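Last revised 2019-12-03. Applies to flat shadow boards, both bench and drawer versions.

# Laying out a parts board with cut-outs

A parts board holds each item in a recess cut to its outline. An empty recess shows at once that an item is missing. The steps below cover measuring, drawing, cutting and labeling a single board from sheet stock. They assume a scroll saw or a router, a drill press and a flat bench.

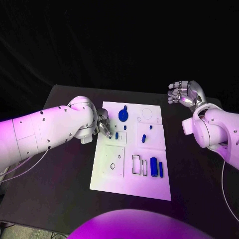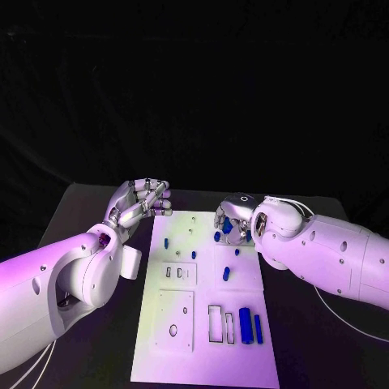
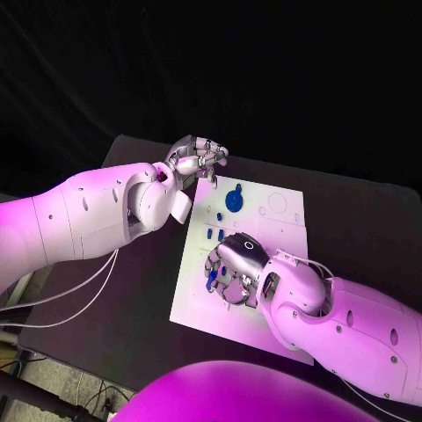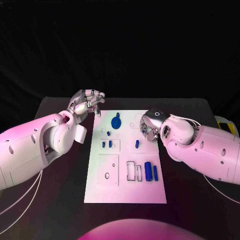 *White board on a dark tabletop, four views.*

## Materials

- One sheet of rigid foam or plastic for the top layer
- One sheet of the same size for the base, in a contrasting color
- Contact adhesive suited to both sheets
- Tracing paper, fine marker, steel rule
- Masking tape, 300-grit paper for the edges

The Landen shop uses white over blue. Trullton uses black over yellow, which reads better in low light but shows dust sooner. Either works. Do not use the same color for both layers.

## 1. Set the board size

Place all the items on the bench in the order they are used, left to right. Leave 21 mm between neighboring outlines and the same distance from any outline to the edge of the board. Items that are picked up with the whole hand need more clearance on the thumb side; test this before drawing anything.

Measure the rectangle that encloses the layout. If the board goes in a drawer, subtract 2 mm from the inside width and depth of the drawer so that the sheet can be lifted out for cleaning.

## 2. Trace the outlines

Tape the tracing paper down at the corners. Set one item on it and trace with the marker held vertical. A tilted marker gives an outline that is too large on one side and too small on the other.

Mark the center line of any symmetrical item. For round items, measure the diameter with calipers and draw the circle with a compass – tracing around a cylinder is rarely accurate enough.

Add finger notches last. A half-circle at the midpoint of each long side is enough for most hand tools. Thin plates need one notch at a corner instead, deep enough to reach under the plate.

## 3. Transfer and cut

1. Tape the tracing to the top sheet, aligned to one long edge.
2. Prick through the outline every few millimeters and at every corner.
3. Remove the paper and join the marks with the rule or a French curve.
4. Drill a starter hole inside each outline, clear of the line.
5. Cut on the waste side. Run the saw slowly on plastic, which melts and closes behind the blade if fed too fast.
6. Sand the edges to the line by hand.

Through holes for screws and pegs are drilled after the large cut-outs. Back the sheet with scrap to prevent tear-out.

## 4. Bond the layers

Test-fit every item before applying adhesive. Coat both faces, wait for the time given on the can, then lower the top sheet onto dowels laid across the base and pull the dowels out one at a time from the center. Contact adhesive does not allow repositioning.

Weight the board evenly and leave it overnight.

## 5. Label

Put the label in the recess, where it is visible only when the item is out. Use the stock number, not the trade name. Boards made to the old Dralletti drawings carry the number beside the recess, and these need not be changed until the board is replaced.

Record the board in the Org file under its own number. The last one issued was 2,268.

## Common faults

**Item rocks in the recess.** The base sheet is bowed, or there is adhesive squeeze-out under the item. Scrape it with a plastic blade.

**Item sticks.** Relieve the edge at the tight spot only. Sanding the full outline makes the fit loose everywhere.

**Top sheet lifts at a corner.** The adhesive was applied too thin at the edge. Open the corner, recoat both faces and clamp it between two flat blocks.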